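The Map at the Front

Every fantasy novel I pick up now opens with a map. The latest is Oron, book one of the Kistdale cycle, and its map runs across two pages before anyone has spoken a word. There's a river called the Karetti, a mountain range drawn like shark teeth, and a town named Tanner that the story never visits.

I'm told readers love this. Maybe they do. I suspect they love the idea of a book big enough to need one, and publishers have noticed.

In the first 100 pages of Oron, the characters walk down one road. I didn't need help following them. When they do cross the Karetti, on page 61, the crossing takes two sentences, and the page before that is spent on the history of the bridge. So who is the map for? My guess is the author, who drew it early and couldn't stand to leave it in a drawer.
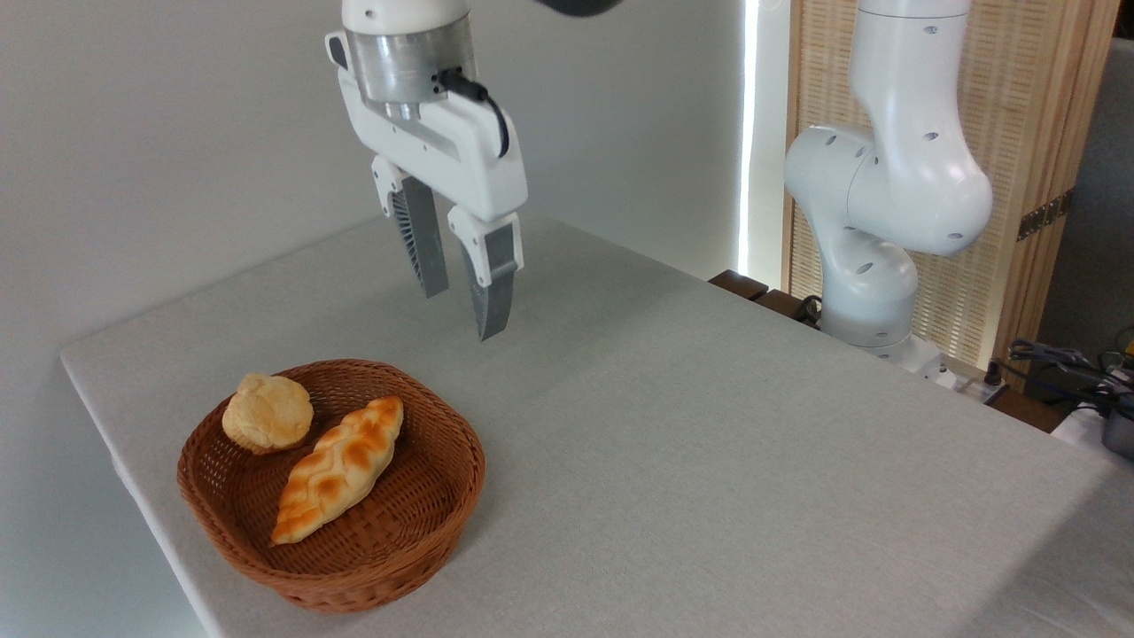

Old adventure stories had maps too, and I grew up on them. But those had a job: somebody in the book was holding the same piece of paper and was probably reading it wrong. I'd take that over 20 named villages any day.

Book two is supposed to come with a bigger map and a family tree. I'll read it, but I'm starting at chapter one and skipping whatever they put in front of it.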